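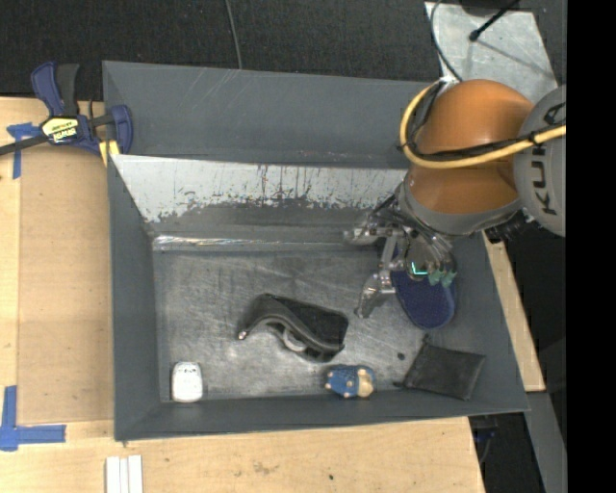 I've been chewing on one question since December: can a machine do a chore yet? I mean the dull stuff, like emptying the junk drawer, or picking up the toys at the end of the day, or sorting the mixed bins we get at work.

My answer used to be a flat no. Now it's "some of it, slowly, and I can't stop reading about it."

What got me hooked is how unfair the problem is. My dishwasher is a wonderful machine, but I still have to hand it every plate. The robot vacuum does fine until it meets a sock. Once things are lying around in no order, you need something that can look at a heap and decide where to grab, and that turns out to be the hard part of most housework!

Think about what can end up in one bin. A soft pouch has no fixed shape, so a grip that works one minute may be useless the next. A little toy figure lying on its side has bits sticking out, and it may be sitting near a wall where there's hardly room for a finger. Something black and curved, fat at one end and thin at the other, wants to be held near the fat end, or it'll swing. You and I do all of this while talking on the phone.

So I love that people are trying it with real hands. Two flat jaws or a suction cup will get you a long way on a shop floor (our packing line at Bekcombe would be thrilled with a good suction cup), but a jointed metal hand on the end of a KUKA arm is a different kind of bet. Fingers can go in from the side, or reach down behind something, or wrap. They're also a lot more to control, and a lot more to break. I go back and forth on which one will win. This week I'm for fingers.

I tried timing myself, just for fun. I dumped 32 odds and ends from the kitchen into a storage tub and put them away one at a time with my left hand, wearing an oven mitt. I dropped 14 of them. The measuring spoons were hopeless, and so was anything flat. I recommend the oven mitt to anyone who thinks robots are clumsy, it makes you very forgiving.

Where does that leave us? For the shop floor, I'd say picking parts out of a bin is close enough to start planning for, as long as the parts are alike and somebody is around to clear a jam. For the house, I'd be happy with one job done well. Give me an arm that clears the living room floor overnight, even if it takes until breakfast and leaves the weird stuff in a pile for me.

Next up I want to write about laundry. Folding a towel is a whole other mountain, and I have 22 bookmarks on it already.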